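Working next to a robot arm: shop tips for the wash bench

Pundex put in its first arms in March, and most of the questions since then have come from the people who load and fold. These notes were put together by Keith Mottram, who runs the day shift, and they cover the small habits that keep the work moving.

Learn the reach first. Tape the floor at full stretch plus 5 inches and keep carts behind the tape. A person folding at the table will step back without looking, so the tape has to be where the foot lands, and it should be a color that shows up on a gray floor.

Check the fingers at the start of every shift. Wipe the metal bars with a dry cloth, look at the bolt heads, and snug up any that turn by hand. Do this with the arm powered down. A loose fingertip will drop a towel long before it shows an error.

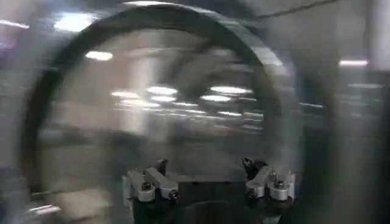
Gripper fingers and bolt heads, under the ceiling lights.

Keep a paper log by the machine. Write down the load number and what went wrong, in plain words. "Dropped sock at door" is more use than a code. Ours reached 154 entries before we went through it, and a good share of them came down to doors left half shut.

Jobs have changed more than people expected. Loading used to be split evenly across the shift. Now one person watches the arms and the rest sort, check pockets and treat stains. Rotate the watching job. It is dull, and a person who has done it all morning stops seeing things.
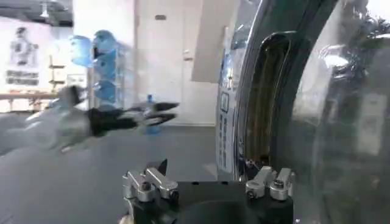

WAMITNESS, March

Leave the front of the washer clear. Bottles, baskets and bags on the floor get bumped when an arm swings across. Put drinking water on a rack and take your bottle back there when you finish.

Clean the chrome ring and the glass with a damp cloth, then a dry one. Streaks throw light back at the cameras.

Pockets still need a hand. Our arms miss coins and pens, and one pen can ruin a load. Check before the basket goes to the machine.

Spare fingertips are in the Akach drawer, part 1444. Sign for them. New people do one Sunday shift with Keith before they watch alone.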